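How to Keep a Stat Sheet at a Footy Game Without Losing Your Mind

I started keeping stats for my daughter's under-15s side because I was sitting in a folding chair anyway and my hands were cold. The first game I did was a disaster. I had a notebook, one biro and a system I'd made up in the car, and by half-time I couldn't tell a handball from a tackle. I've got it working now, so I thought I'd write it down for anyone who's been given the job for next season (or who put their hand up before thinking it through, like me).

Before the game

Print your sheet the night before. Mine is a plain grid with the jumper numbers down the left, in order, and the things I'm counting across the top. Don't list the players by surname. You'll be reading numbers off backs from the far side of the oval, and translating every one into a name will cost you the next two possessions.

Keep the columns few. I do kicks, handballs, marks, tackles and score, and that's my limit. When I was helping out at Narkden I saw a sheet with separate columns for effective and ineffective kicks, contested and uncontested marks, the lot. Lovely if you've got a video to go back over. At a live game on your own, forget it!

Print a fresh sheet for each quarter too. It's more paper, but you can see straight away who went quiet after the long break, and if one sheet gets rained on you've only lost the one quarter.

Use a pencil, and take 3 of them. Biros give up in the wet and you can't rub them out. I also bring a clipboard with a big bulldog clip at the bottom as well as the top, for the wind.

Find a spotter

If you can talk someone into it, sit with a person who does nothing but watch and call. They say "fourteen, kick, mark, twenty-two" and you write. You never look up, they never look down. It feels silly for the first five minutes and then it's brilliant - I'd say it made more difference than anything else I tried. Pick someone who won't barrack, though. We had a grandad who went silent whenever we were attacking and then shouted for a solid minute when we goaled, and I've no idea who kicked half of them.

Sit as close to the middle of the wing as you can get, a few rows up if there are any rows.
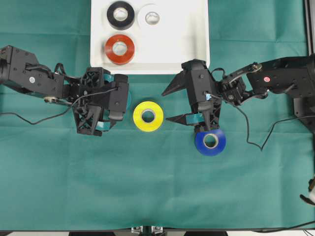 Marking it down

Tally marks in bundles of five, always. I know everyone knows how to do that, but in a hurry people start squeezing in a sixth stroke or writing little numbers, and then the adding up is a nightmare. For scores I write G or B instead of a stroke, so goals and behinds can share a column.

If you miss something, let it go. Don't turn around and ask, don't try to work it out, just pick up from the next possession. I put a small dot at the bottom of the page whenever I know I've missed one, which gives me a feel for how far to trust that quarter.

At each break, do 2 things. Check your goals and behinds against the scoreboard, and make sure nobody has swapped jumpers. We had a girl change into a spare at quarter time after hers got torn, and her numbers were a mess until I caught it.

Adding up

Do it the same afternoon, while you still remember what your scribbles mean. Add each row across, then each column down, and see that the two grand totals agree. Against Brelura last season I had 232 possessions for our side going down the page and 36 fewer going across. I'd left a whole player off! Without the cross-check I'd have sent it to the coach like that.

I type the totals into a basic spreadsheet and keep the paper copies in a folder until the season's done. The coach gets the totals by tea time and the girls get theirs at training, if they ask for them. Some do and some would rather not know, and I leave that up to them.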